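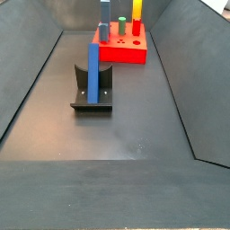 The Carkum 610 is a mobile supply cart for rehabilitation wards, outpatient hand clinics and shared treatment rooms. It is built on a welded steel frame with a powder-coat finish and is supplied assembled. The cart takes its name from its width of 610 mm, measured across the side panels with the push handle folded. Drawers are sized for the mixed stock a therapy department carries, from dressings and splinting offcuts to bulkier training items such as a red pegboard base with blue pegs and a short green round one still standing in it. Items of that kind should be stored in the deep lower drawer, as the shallow drawers will not close over upright parts.

Drawer layout
The standard cart has seven drawers on full-extension runners. The upper drawers are shallow and accept the clip-in dividers supplied. The middle drawers are of medium depth and take either dividers or lift-out bins. The bottom drawer is full depth with a reinforced base. Only one drawer can be opened at a time. The interlock is mechanical and does not depend on the lock being engaged.

Drawer fronts have a label holder that accepts standard card inserts. The holder is flush with the front and has no lip. Fronts are available in white, light gray and blue. Mixed colors can be ordered on one cart; state the order from top to bottom on the order form.

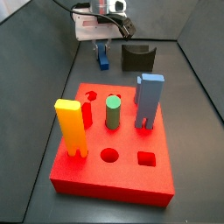

Large red foam board, with a dark blue rectangular block and a black arch.

Work surface
The top is a single molded piece with a raised rim on the sides and rear. The front edge is open so that items can be slid off onto a bed table or treatment couch. The surface is non-porous and has no seams or visible fixings. A pull-out side shelf is fitted on the right as standard and can be moved to the left on site using the tool supplied. The side shelf is intended for writing and light preparation - it is not rated for leaning or for monitors.

Casters and handling
Casters are 100 mm in diameter with non-marking treads. The two front casters have foot brakes. A directional lock on one rear caster is available as an option and is recommended for sites with long corridors or ramps. The push handle folds down against the side panel and locks in both positions. Corner bumpers are fitted at the base and can be replaced individually.

Locking
The standard cart is supplied with a key lock that secures all drawers together. The Gallardo keypad module replaces the key lock and can be specified at the time of order or retrofitted later. The module runs on replaceable batteries and includes a mechanical override key. It supports separate user and supervisor codes, and relocks automatically after an interval set by the supervisor.

The key lock and the keypad are intended for general supplies. Neither is offered as controlled drug storage. Departments that need to hold controlled items on a ward should use a cabinet that meets the applicable local requirements.

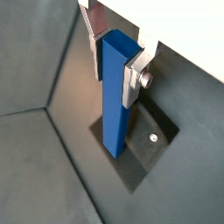

Dividers and bins are ordered separately once the standard set has been used. The shallow set and the medium set are not interchangeable. Bins are clear and have a molded grip at each end. When re-dividing a drawer, remove the long dividers first, then the cross pieces, and refit in the reverse order. A drawer should not be operated with a long divider clipped at one end only.

Cleaning
Wipe down all external surfaces with a neutral detergent solution and dry with a lint-free cloth. Most common hospital disinfectant wipes are suitable for the frame, top and drawer fronts. Abrasive pads, solvent cleaners and undiluted bleach will damage the finish and are excluded from the warranty. Drawers lift out for cleaning: extend fully, press both runner catches and raise the front edge. Do not hose the cart or pass any part other than the bins through a washer.

Supplied with each cart
Key lock with two keys
Divider set for the shallow drawers
Card inserts for all drawer fronts
Shelf relocation tool
Printed user guide

Options
Gallardo keypad module
Rear caster directional lock
Glove box holder, side mounted
Waste bin bracket
Medium drawer bin set
Washable dust cover

Warranty and parts
Bromason warrants the frame, runners and casters for two years from delivery. The keypad module carries its own warranty, set out in the leaflet packed with it. Spare parts ship from the Golcombe warehouse, and almost all of them can be fitted without returning the cart. Quote the serial number from the plate inside the bottom drawer when ordering.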